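Subject: Re: [plermont-kitchen] Produce bags, worth the money?

Fouad Rizk wrote:
> I switched to the Cloron bags in December and I'm sold. The lettuce
> keeps twice as long and the set of 25 will pay for itself by spring.
> Mansour has them on the shelf next to the foil. Anyone else?

Fouad, twice as long as what? Twice as long as loose in the drawer, sure. A damp paper towel in a bread bag does that too, and I already own the bread bag.

I went through this with the Clorlow ones. The box said 80 uses. I got maybe a dozen out of each before the seams went, and that was with me washing them by hand and hanging them over the faucet like socks. 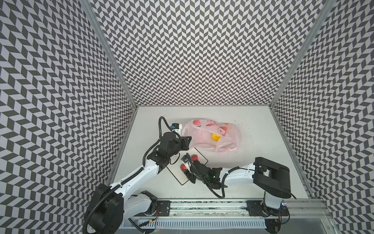
What bothers me more is the "stays fresh" business. Fresh according to whom? My spinach goes slimy on its own schedule no matter what I put it in. The fridge matters more, I think. Mine was running warm for months, and when I turned the dial down to 3 everything in it lasted longer, bags or no bags.

If somebody wants to split one head of romaine, half in a Cloron and half in a plain bag on the same shelf, and write down what happens, I'll read it. Until then I'm keeping my money.

Also, does anyone still have the pickle recipe that went around before the list moved? I have the brine but I lost the part about the jars.

Marge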